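Chapter 4
Demonstration by Remote Control

A demonstration is a recorded series of arm poses, finger positions and camera views. In remote control the operator works a leader device and the arm copies it. The Raner set used in this chapter holds 2,000 recordings of table tasks. 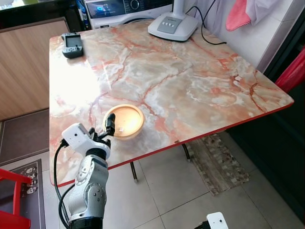 Figure 4.1 Gripper finger at the left rim of a shallow round dish.

Contact with a rim is hard to judge from a head camera. Glare on a polished top hides edges, and a wrist camera sees only the near side. Gaillard and Hervieu rejected 409 recordings, most of them for late finger closure.

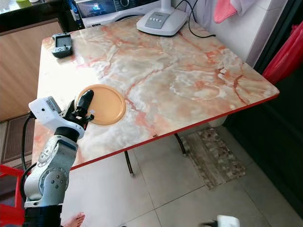 Figure 4.2 Gripper beside the dish, with the table edge and floor in view.

Section 4.1 defines the recording format.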